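Ticket: wrist cam clips flagged blank by Caller, training run short on examples
Project: Marar
Queue: Fundard data collection
Status: reopened
Opened: Jun 11, 2026
Priority: medium (was low)

Summary
Caller is tossing wrist camera episodes as "no content" before they get to labeling. Last batch was 2000 episodes in, 1473 kept. Expected to lose maybe 40 to real faults (dropped frames, operator hit the stop early). Overhead camera for the same episodes looks fine. So the robot did the thing, we just don't get to train on it.

What we're running
Arm station 2, teleop. Wrist cam plus overhead cam. Recorder is Trivier, the build from November, not touched since. Caller does the auto check at the end of each shift and writes the reject list. Task set is the usual, reach, grasp, place, go home.

Steps so far

1. Restarted Trivier. No change.

2. Swapped the wrist cam cable. No change. Put the old one back, it was fine.

3. Checked disk. Plenty of room. Files are full size and play start to end.

4. Reran Caller on the same batch to see if it's random. Same rejects, same order. Not random.

5. Pulled the reject list and sorted by reason. Nearly all of it is "low detail, wrist". Very few "missing frames". Should have done this first.

6. Opened a handful by hand. Wrist view swings away from the work on the approach and on the way home, and for a stretch there's just plain pale surfaces and a seam. Caller seems to sample a few frames, and if they all land in a stretch like that it calls the whole episode blank.

Update, same day
Looked at how Caller picks frames. It takes them from the first part of the episode only. Thats the approach. Slow operators have a long approach, so slow operators lose more episodes. Explains why the morning shift looked so much worse on the chart, it's mostly new people. 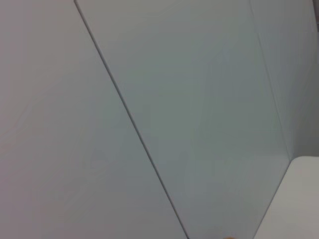
Tried lowering the detail threshold. Got most of the rejects back but it also let in the lens cap test, which is the one clip that has to fail. Put it back to where it was. Threshold alone won't do it.

Tried sampling across the full episode, threshold unchanged. Much better. Lens cap test still fails like it should. Episodes with a normal grasp in the middle now pass. Still losing a few where the operator gave up before reaching anything, and I'm ok with that.

Reply from training side (pasted from chat)
please dont trim the plain parts out. the policy needs to see those views too or it gets lost when the arm is turned away. last time somebody trimmed them the arm sat there twitching at the start of every run. keep episodes whole, keep the timestamps, no re-encoding.

Ok. So no trimming. Whole episode or nothing.

Side issue, found while looking
Episode 1932 has wrist and overhead out of step. Wrist starts late. Checked its neighbors on both sides and they line up. Could be a one off, could be the cable swap in step 2, I didn't write down the time I did it, sorry. Marked it "hold", do not send to labeling. Will open a separate ticket if it shows up again.

Also the focus on the wrist cam is a bit soft. Not what's causing this, the passing episodes are just as soft. But a detail check is going to be touchier on a soft picture so it isn't helping. Lens ring should get looked at next time the station is down. Don't touch it mid batch, we'd have two different looks in one set.

Where it stands
- Caller sampling changed to full episode on station 2 only
- threshold back at default
- batch requeued with the new sampling, running now
- original reject list saved next to the batch, don't delete it, need it to compare
- station 1 and 3 still on old sampling

Need from Fundard
Ok to push the sampling change to the other two stations? Also does anyone know if the older Marar batches went through the same check? If they did theres a pile of good episodes sitting in the reject folder, and I'd much rather requeue those than ask operators to record them over.

Closed it earlier by mistake when I requeued, the form does that if you hit save twice. Reopened. Leave it open untill the requeue is done and somebody from training has looked at the new keeps.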